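Planning and Budgeting for a Two-Arm Workcell: FAQ

Drasora supplies bench-scale robot workcells to labs and small shops. These are the questions we get most before an order is placed.

What do I need to buy besides the arms?
The enclosure, a front mounting rail, grippers, cameras and cabling. Set aside money for household items too, as most of our customers work with everyday goods.

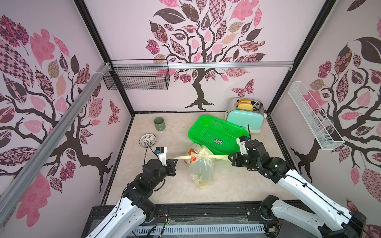 Two arms holding a plastic bag by its handle.

Do I need two arms?
If your tasks involve bags, lids or cloth, plan on two. A single arm is fine for plain pick and place, and the Haltgate enclosure can be ordered with one arm now and a second later. Adding the second arm later costs more in labor — plan on an extra 8 hours of setup.

How long is delivery?
Arms ship in 4 weeks. The enclosure ships flat and comes separately.

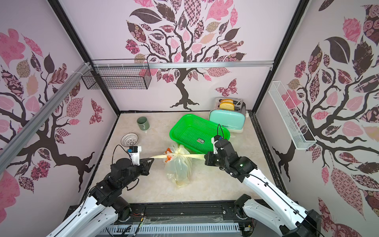
If your receiving dock can't hold freight, tell us before we book the truck. The Jastell controller is packed with the arms and should stay boxed until the enclosure is up.

How much should I budget for spares and props?
We suggest $2000 for the first year, with around 60 percent of it going to gripper fingers and cables.

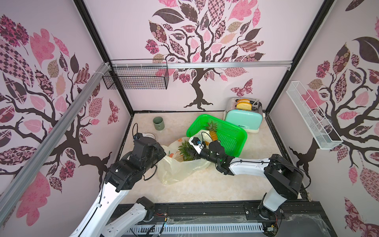

Props are the line most people leave out of a first budget. They are cheap, but you will want different sizes and shapes. Toy fruit is a good buy — the two pineapples by the green basket and the bag are different sizes, so one purchase covers more than one grip width.

Who do I contact for a quote?
Write to Lamai Wattanapong in sales with your bench dimensions and a short task list. Quotes issued in April hold through the end of June.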